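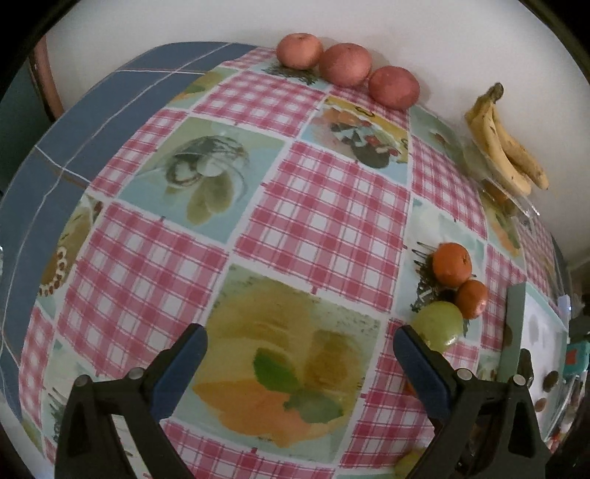 A patchwork-print cloth on a table against a plain wall.

How to wash and look after a printed tablecloth

Printed tablecloths are cheaper than woven or pieced ones and usually easier to live with, but the print sits on one side of the cloth and wears before the fabric does. A good one can last for years if you wash it gently and keep it out of strong sun. These instructions cover cotton and cotton-mix cloths. Wipe-clean and plastic-coated cloths need different treatment and should never go in a tumble dryer.

What you need

A mild liquid detergent without bleach
White vinegar
A soft brush or an old toothbrush
A clean white cloth for blotting
An iron and a pressing cloth

Before the first wash

Read the care label. If it gives a lower temperature than the one below, follow the label. Then test the colours. Dampen a corner, press it with the white cloth for a minute and look for any transfer. If colour comes off, wash the tablecloth on its own in cold water until the rinse runs clear.

Expect some shrinkage with cotton. A Dandby cotton cloth I bought last April lost 2 cm in length on its first wash and has stayed the same size ever since. If you are buying for a particular table, allow for this in the drop.

Dealing with stains

Treat stains as soon as the meal is over. Lift off anything solid with the back of a spoon, then blot from the outside of the mark inwards. Rubbing spreads the stain and roughens the print.

Fruit juice and wine: rinse from the back with cold water, dab on white vinegar, leave for ten minutes and rinse again.

Grease and butter: work in a little washing-up liquid with the brush, using short, light strokes.

Candle wax: let it harden, pick off what you can, then put kitchen paper on both sides and press with a warm iron. Change the paper as it fills.

Tea and coffee: soak in cool water with a spoonful of detergent – overnight if the stain is old.

Washing

Shake the cloth outdoors to get rid of crumbs. Turn it so the printed side faces in and wash at 30 degrees on a gentle cycle. Don't fill the drum. A big cloth needs room to move, and a packed load leaves hard creases that are difficult to iron out. Skip fabric softener, which leaves a film that holds on to grease.

Drying and ironing

Pull the hems straight while the cloth is wet and hang it in the shade, folded once over the line. Bring it in slightly damp. Iron on the reverse, from the middle out to the edges. If you have to iron the front, use the pressing cloth.

Storing

Roll it round a cardboard tube, or fold it along different lines each time – the print cracks first along a crease that is always in the same place. Make sure it is fully dry before it goes in the drawer.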